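To: handheld-practice list
Subject: Re: Draft 2 of the house rules, section on soft goods

Hello all,

Sorry for the slow answer, I wanted to read the draft properly with a cup of tea and then the cup of tea turned into three. Quoting only the bit I'm replying to:

> Section 2, soft goods. The Pellport group would like a single rule for
> what counts as a finished fold, and a single rule for when an attempt
> is thrown away. At the moment Osetti keep everything and Lengyel bin
> anything where the cloth slips. We can't pool the two sets like that.
> Could people who work with clothes say what they do, and whether 34
> attempts per garment is a sensible minimum?
>
> Also: do we need a rule about clearing the room first? Some of us do,
> some of us don't.

We do clothes at Serkdale, mostly in lived-in rooms, so I'll have a go at both. 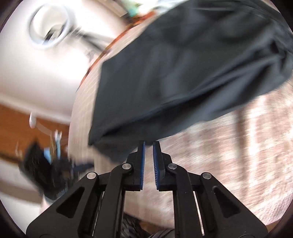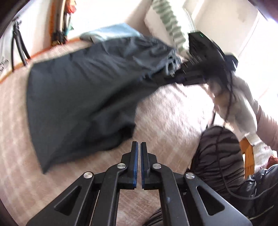 On throwing attempts away, I'm much nearer to Osetti than to Lengyel, though I wouldn't keep quite everything. Dark cloth is a pain, I'll grant you. With something like the charcoal garment in both of these you get very little to go on except the creases and the edges, and in the first one it's properly smeared with movement as well. My vote would be that a blurred moment is never grounds for binning an attempt, and neither is a slip. I'd bin it if the person stops halfway to do something else, or if a bare hand does part of the job that the gripper was meant to do. Otherwise keep it and write "slipped" in the notes column. If Lengyel want to leave those out later they can filter on the note, but they can't get back what they've deleted!

I'd also like a line in the draft about two grippers on one garment. The second picture has one of them at the gathered end and the other down near the loose edge, and at the moment the wording talks about "the gripper" all the way through, as if there were only ever one. Does a dropped corner on one side count as a slip for the whole attempt? We say yes and note which side. I don't mind which way it goes so long as it's written down (and the same goes for left and right, please, by the wearer's hand and never by where they happen to be facing).

What counts as finished: we say the garment is lying flat, both grippers are open and clear of it, and it's left alone for a slow count of two. Pellport's wording about "a tidy appearance" had us arguing for most of an afternoon. My idea of tidy is not my sister's idea of tidy and I doubt a rule will fix that.

As for 34, where did it come from? I don't object to it, it just has the look of a number that got divided out of something else. We aim for about 100 on a shirt and fewer on things like pillowcases, and I'd be happier with a minimum that depends on the sort of garment.

Clearing the room: please, no rule. Pick up anything you could trip on or catch a cable in, and put that in the safety section where people will read it. Beyond that I'd leave other clothes and household bits where they are. If a site does clear up, ask them to put "cleared" in the notes so the rest of us know.

One small thing on page layout, the notes column in the draft form is far too narrow. I can get about one word in it. Could whoever has the file make it wider before draft 3 goes round in September?

Cheers for pulling all this together, I know it's a slog.

(writing for the Serkdale lot)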